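Clurkcombe open day, October

I only went to the Mirkwood open day because my bus home wasn't until 3 and it was raining, and I ended up staying right through the coffee! They've taken over the old Saraç linen warehouse (500 steps from the station, I'm told, though I got lost and did more), and you wander from room to room at your own speed.

The towel table was my favorite stop. I fold towels every week of my life and have never thought about it for longer than a second, so standing there watching one get its own big table was oddly soothing. It's a lovely lavender-gray thing with a fine rib, and there's a white basket with a tall loop handle that I immediately wanted for my bathroom.
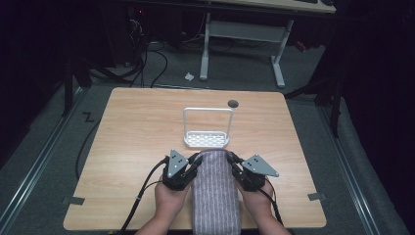 *Ribbed towel, folded, with the basket I coveted*

I asked where the towels come from and got a long answer about Jirnetden, a mill shop two valleys over that sells them in bundles. They had 196 in stock the last time anyone checked – my linen closet says no, but I'm thinking about it. I did learn that ribbed ones should be folded along the stripe (I've been going across it for years, oops).

Up close the color is softer than I expected, more lavender and white stripes than one flat shade.

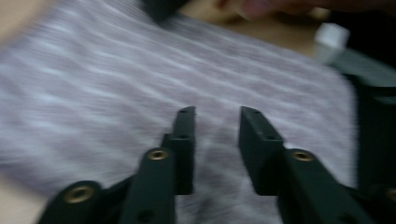
*Stripes up close, lavender and white*

Coffee was upstairs, with a very good ginger cake. Admission is free, parking is awful, and the raffle had 500 tickets, none of mine any use. Bring a sweater, the stairwell is freezing.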